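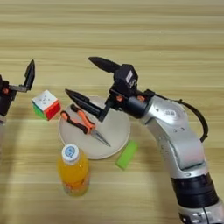

Brendeck Water Users Association
Minutes of the Operations Meeting, June 2024

Present: the chair, the secretary, the system operator, four board members and the engineer from Uveo.

1. Minutes of the previous meeting
Approved with one correction. Under item 5, "north main" should read "north lateral."

2. Operator's report
Static level in Well 2 is unchanged since January. Well 1 was taken out of service for nine days while the check valve was replaced. The replacement valve is the same size as the old one but has a longer body, so the spool piece downstream was cut and re-flanged. Chlorine residual at the far end of the system stayed within the permit range on every sample.

Meters read for the period: 1,079. Of these, 46 were estimated. Most of the estimated meters are in pits on Wurnora Road that hold water after rain. The operator asked that the pits be drained before the next reading. Agreed.

3. Unaccounted water
The engineer presented night flow data for the three zones. Zones A and C are steady. Zone B shows a minimum night flow well above what its connections would explain. The logger was checked against a portable meter and the readings agreed. Step testing is proposed, closing one valve at a time between midnight and 4 a.m. Two valves in the zone have not been turned in many years and may not seat. A member asked whether customers would lose pressure. The engineer replied that some will, for periods of under an hour, and that notices should go out a week ahead.

Moved and seconded to proceed with step testing in Zone B. Carried, one abstention.

4. Wurnora Road main
Replacement length is now 3,377 feet, which includes the section under the culvert. Valtonen quoted for pipe and fittings only. The quote does not cover restrained joints at the bends. The secretary will request a revised quote. Trench depth was discussed and left at the figure on the drawings.

5. Pressure complaints
There are 17 open complaints, all from the upper end of Zone C. The regulator setting will be raised by 5 psi and logged for two weeks. No change to the booster schedule until the log has been reviewed.

6. Other business
The spare key to the tank site is missing from the office. Locks to be changed.

Copies of the valve map are still wanted in both trucks. Carried over.

Meeting adjourned 8:40 p.m.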